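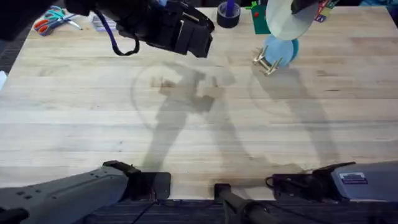
Reading order for the Kurndale books?? Got a bit lost

Posted by Wanda Urbańczyk, 24th April

Hi all, quick one hopefully. Picked up The Kurndale Ferry at a library sale, loved it, finished it in two sittings. Then went looking for the next and now I'm properly confused. The library catalogue calls it book 3. The back of my copy says "the first Inspector Masri mystery". A secondhand site has it down as book 2 and wants silly money for something called Runar's Winter which it says is book 1.

Things I'd like to know if anyone can help:

Is Runar's Winter part of the same series or a standalone? Masri isn't mentioned anywhere in the blurb. It's all about a customs officer.

Does it matter if I've read Ferry first? There was a bit near the end where Masri gets a letter from someone in Irnura and goes very quiet, and I felt I was supposed to know who it was from. Read that page three times.

Also is there a proper list anywhere. The author's site seems to be gone, just a holding page.

I don't mind a bit of backstory given away but PLEASE nothing about who did it in any of the others. Not even hints. I had an entire series ruined by a forum signature once.

Oh and which ones are on audio? I've a long drive coming up in November and would like one for that. Unabridged if poss.

Thanks in advance

Ieuan Probert

Right, I've read all of these, most of them twice, so will have a go. On my phone so excuse the typing.

Your back cover is wrong-ish. Ferry is the first one where Masri is an inspector. She's a sergeant in Runar's Winter and only turns up after the halfway mark, hence no mention on the blurb. The customs officer is the main character for that one and he doesn't come back as such. So same series, same town, different lead. When the paperbacks were reissued they decided to sell the thing as a Masri series and started counting from Ferry.

The 3 in your library catalogue comes from counting the novella. Order by story goes:

Runar's Winter
The Irnura Letters (the novella, short, an evening's reading)
The Kurndale Ferry
Salt on the Step
A Lamp for the Harbourmaster
The Late Boat
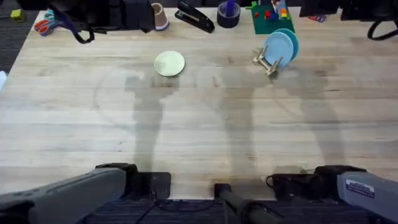 Yellow-green plate on a wooden tabletop, two grey arms at the near edge.

There's a seventh was announced but I've heard nothing since, so wouldn't hold your breath.

Your letter on the last pages: yes you were meant to know who it was from, if you'd read the novella. It doesn't spoil anything to read it now. If anything I think the novella's better afterwards, you go in knowing she ends up fine and can just enjoy the grumpy landlady. Won't say more.

Do NOT read The Late Boat before Harbourmaster. First chapter gives away the lot, in the second paragraph, quite casually. Don't even read the blurb on the back. I put a bit of masking tape over it when I lent mine out.

Don't pay silly money for Runar's Winter either. It's in the big omnibus with the novella and Ferry, 1148 pages, weighs as much as a brick but turns up in charity shops for next to nothing. Small print mind. Page 872 in mine is bound in upside down, no idea if they're all like that.

Audio I can't help with, never got on with it.

harbour_moth

audio ones are Ferry, Salt and Harbourmaster. the first two are unabridged, Harbourmaster I think is cut, it was only 3 discs from my library so must be. Reader is good on Salt, bit sleepy on Ferry. Salt would do you for the drive

disagree about the novella btw, found it very slow, you could skip it and just get someone to tell you who the letter is from

Wanda Urbańczyk

Brilliant, thank you both. Omnibus ordered from the library, 10 people ahead of me in the queue so may be a while. Will start Salt on the Step meantime unless someone shouts. Is that ok or does it lean on the letter thing?

Ieuan Probert

It's fine, gets one mention and you'll walk straight past it. Save Salt for the car though if you're doing the audio, no point having it twice. And put tape over the back of The Late Boat before you so much as pick it up, I mean it.

Wanda Urbańczyk

Tape noted. Will try and hold off till the drive then but not promising anthing.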